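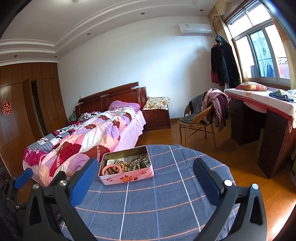 I keep my jewelry in a candy tin. I've had two proper jewelry boxes over the years, one with a tiny ballerina and one with so many little drawers I forgot what was in them, and both times everything drifted back into a tin. It's pink, it has strawberries on the front, and I love it!

Anyway, I finally sat down to untangle it all. The round table in the bedroom is my favorite spot for fiddly jobs, mostly thanks to the plaid tablecloth — beads don't roll on fabric the way they do on bare wood, and if a string snaps you at least have a chance of catching them. (Ask me about August. I was finding beads in my slippers for weeks.)

The pink bangle came out first, easy. The brown beads were looped through the gold-colored ones in a way I can't explain, and I ended up using a toothpick to work the knot loose. My friend Wanting swears by a drop of baby oil for that, but I didn't want it getting on the string. The pearly strand is the one I wear the most, so it gets to go back on top now, where I can grab it without dragging half the tin along.

I did price up a nice organizer. Vorkow has a stacking one with a velvet lining for 80 dollars, and I had it in my cart overnight. Then I thought about how many necklaces I really wear and took it out again. What I did do was wrap the longer strings loosely in tissue before putting them back, each one in its own little bundle, and so far I can get one out without the others coming too.

Next up is the quilt on the bed, the patchwork one with all the pinks and lavenders. One of the seams is coming open and I've been putting off mending it forever. If anyone has a good way to match old faded thread, please leave me a comment!

Filed under: Home & Tidying, Little Things | October 2022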